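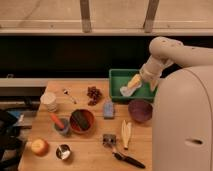 So the restitution check came. Well, the first piece of it came, and a bunch of you have been asking what happened with the storage unit thing (hi, Aunt Carol, I know you check), so I'm going to try to put the whole story in one place. Get a snack, it's a long one.

If you're new: last August somebody cut the lock on my storage unit out on the Zasevon road and helped themselves. Mine was unit 32, on the back row, the row that faces the drainage ditch and has no light over it. I picked it myself! It was ten bucks a month cheaper than the ones up front and I remember feeling pretty clever.

I found out by phone. The woman in the office called while I was in line at the pharmacy and said, "Hon, do you have a red lock?" and I said yes, and she said, "Well, you don't anymore." I left my prescription sitting there and drove over. Five units had been hit, all in a row. The doors were rolled up about a foot, and there was stuff dragged out in the gravel that they must have looked at and decided against. My box of college textbooks was out there. They opened it, they read a few spines, I guess, and they left it. I've decided to be a little insulted.

What they took from me: my dad's table saw, a floor jack, two sets of socket wrenches, the good camping stove, a guitar amp I hadn't plugged in since before I was married, and a plastic tub labeled XMAS, which had the Christmas ornaments in it. The saw hurt and the ornaments hurt more. The amp I'd been meaning to sell for years, so whatever.

The deputy who came out that afternoon was polite and tired and wrote everything down on a clipboard. He asked for serial numbers. Did I have serial numbers? I did not. He asked for photos. I had exactly one photo of the saw, and it was mostly a photo of my nephew standing in front of it in a Halloween costume. He took it! He said it was more than most people have. Then he gave me a card with a case number on it and told me a detective would be in touch, and I figured that was that. I've had a car window smashed before, I know how "in touch" goes.

Except this one did call. Detective Ewan Sutcliffe, Koval County, nine days later. I'd been saying his name wrong to everybody for a week because I'd only seen it in an email. He wanted to know whether there was anything about the saw that only I would know. And there was, because my dad wrote on everything he owned. He wrote on hammers. He wrote on a ladder once, both legs. On the underside of that saw table, in paint marker, it says the date he bought it and what he paid, and under that it says DO NOT LEND TO RAY. (Ray is my uncle. Ray has heard about this and is being a good sport.)

There was a long quiet on the phone and then Detective Sutcliffe said, "Yes ma'am, I'm looking at that right now."

I cried in the break room. I'm not going to pretend I didn't.

The way they got him was pretty boring, from what I understand. One of the other people who got hit had gone looking through the online listings every night with a cup of coffee, and she spotted her own kayak for sale over in Iltia. She had the sense not to message the guy. She sent it to the detective, and they set up a buy, and when they went to the garage with a warrant it was full to the ceiling. It was all from storage places, four of them in two counties. He was a guy in his twenties who used to do weekend maintenance at one of them, though not at mine.

I'm not using his name. It's public and you can look it up if you're that interested, but his mother was in court both times I went, and I keep thinking about her coat. It was a dress coat, the kind you buy for funerals.

Okay, court. I had never been inside the courthouse in Pededden except to pay a parking ticket. I thought I'd have to testify, and I practiced in the shower like it was going to be a movie. What really happened is that I got a letter, then a different letter moving the date, then a phone call moving it again, and then he took a plea and there wasn't any trial. Everybody in masks, every other bench taped off, and half the lawyers up on a screen with the sound cutting in and out. The judge had to ask one of them three times to turn his microphone on.

The person who got me through it was Eugénie Poulain, the victim advocate in the prosecutor's office. I didn't know that was a job. If something like this ever happens to you, call and ask if your county has one! She doesn't work for you exactly, she isn't your lawyer, but she knows which door to go in and who to bug. She called me back every single time. She explained that the plea meant he'd have to pay restitution, and that I had to fill out a form saying what I'd lost and what it was worth, and that "sentimental value" is not a box on the form.

The form took me an entire weekend. You need receipts, or a listing for the same item used, or an estimate from somebody who'd know. I had receipts for the stove and nothing else. For the wrenches I printed out used listings, and for the amp I called the music store and a very sweet kid looked it up for me and mailed me a note on letterhead. The ornaments I left blank at first, and Eugénie called and told me to put down what it would cost to replace them with plain ones from a store, so I did, and I felt weird about it all day.

Here's the math for those who like math. My claim came out to 820 dollars for the stuff that wasn't recovered. My renter's insurance does cover storage, which I'd forgotten, but only up to a percentage, and after the deductible they sent me 400. So that comes off, and the restitution order covers the rest plus the deductible part, and I had to have that explained to me twice and I still wouldn't want to be quizzed on it. He pays the court in installments, the court splits it among all of us, and my first check was for eleven dollars and change. I put it on the fridge. Then I took it down and deposited it, because they expire.

What I got back: the saw, the floor jack, and one set of the sockets with the 10 millimeter missing, but to be fair I think it was missing before. You don't just go pick things up, either. They're evidence until the case is closed, so Dad's saw spent months in a county warehouse with a tag wired to it. When they finally released it I had to bring ID and the case card and a friend with a truck. That thing weighs nearly 400 pounds with the cast iron top and I have no idea how one person got it out of there, and neither does the detective. The friend with the truck would like it known that his back is fine now.

The ornaments never turned up. I had a little hope because the lid of the tub was in the garage, just the lid. My sister went through her own boxes and split hers with me, so this year's tree had the felt mouse and both of the macaroni stars on it, and I'm going to stop talking about that before I get going again.

A few things I do differently now, since people asked in the comments last time. I took pictures of the serial number on everything with a plug, and I emailed them to myself with the subject line STUFF so I can find it. I switched to one of those round disc locks, and the deputy said those at least make them work for it. I moved to a unit up front under the light. I pay the ten bucks. And I bought a paint marker and I've been writing on things. My husband came home and found his name on the bottom of the toaster.

I went back and forth on whether to write a statement for the sentencing. You're allowed to, and you can read it yourself or have it read. Mine was one page. I said what the saw was and whose it was, and I said I didn't want to see anybody's life ruined over a table saw but I'd like him to know that my dad built both our cribs on it. I had Eugénie read it because I knew I couldn't. He looked at the table the whole time. He got probation, some jail time that was mostly served already, and the restitution. Some of the others in our row thought that was way too light, and the kayak lady told me so in the parking lot at some length. I don't know. I'm still chewing on it.

Anyway, the saw's in the garage and it needs a new belt. If anyone has a favorite place to get belts for an old one, leave it in the comments. Ray has already offered to come over and look at it.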